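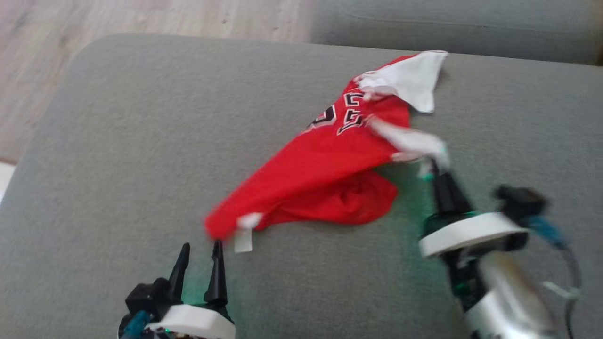

28 June 2020

I spent most of the week folding laundry with two robot arms. Ruth Ticona got me into it. She wanted 200 recordings of a person folding clothes by remote control, and I had said yes before asking how long one takes.

The setup is simple enough. I hold a pair of handles, the arms copy my hands, and our logging program, Hidex, saves everything until I press the pedal. I work on a sofa seat, which gives a little when you push on it. I'd take a table any day, but Ruth wants the sofa.

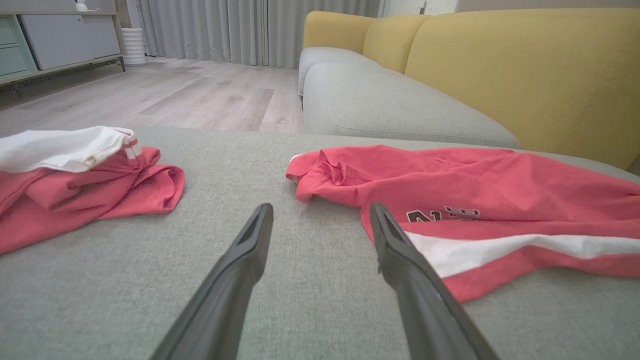

*Wrist view, fingers open over the seat with red clothes on either side.*

The wrist views help me more than I expected. From the head camera I misjudge depth all the time – I think I'm touching cloth and I'm still above it. I now check the wrist before I close on anything.

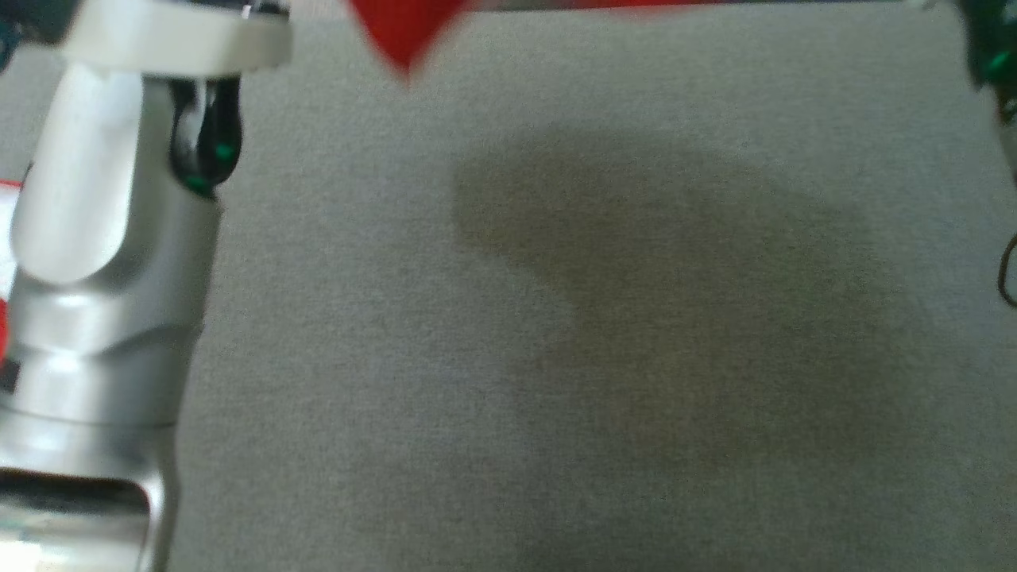
*One of the arms from above, with its green lights on.*

My first five recordings were no good. I kept stopping to think, and Yamuna Nadar pointed out that the robot would learn the stopping too. So I fold a thing with my own hands first, then do it again through the handles at the same slow pace. If I drop a sleeve I pick it up and carry on, and that stays in the recording.

Shorts are easier than shirts. There is less to hang down, and the waistband gives you a straight line to work from. 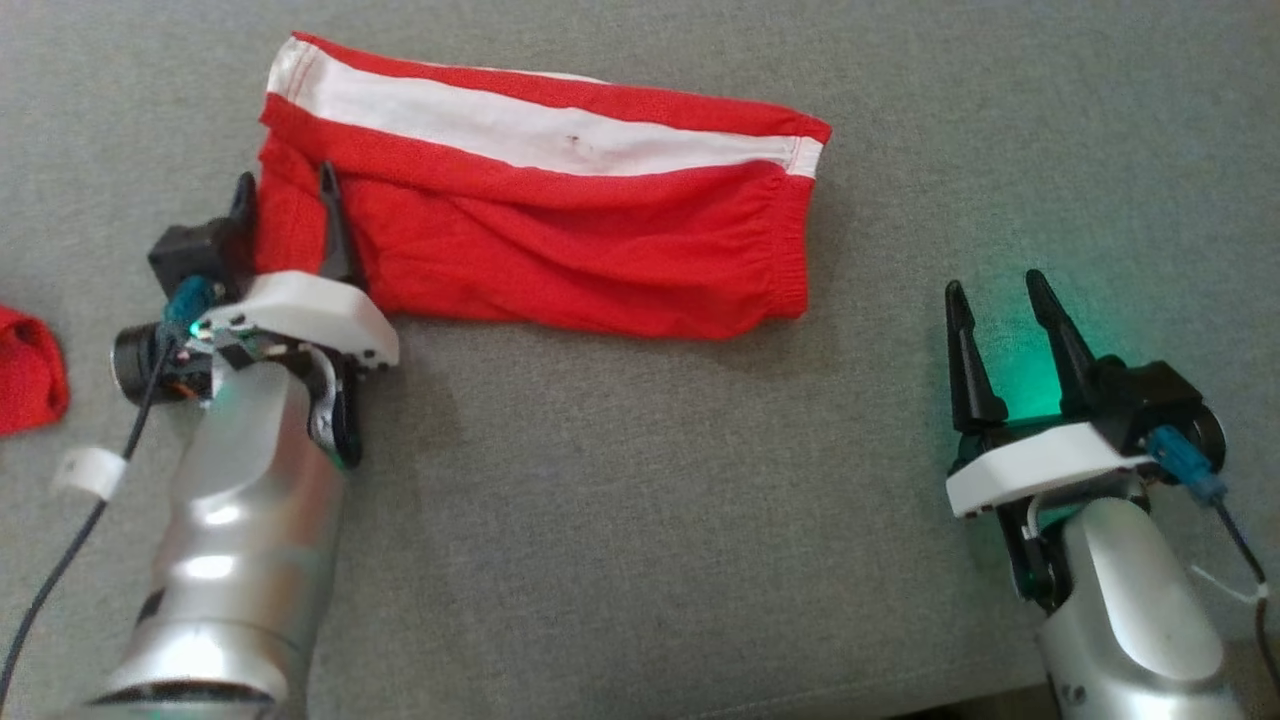
## What's next

I'm at 190, so ten to go. Yamuna starts training on Monday, and I'd like to have a few more shirts in there by then. Towels are planned for August.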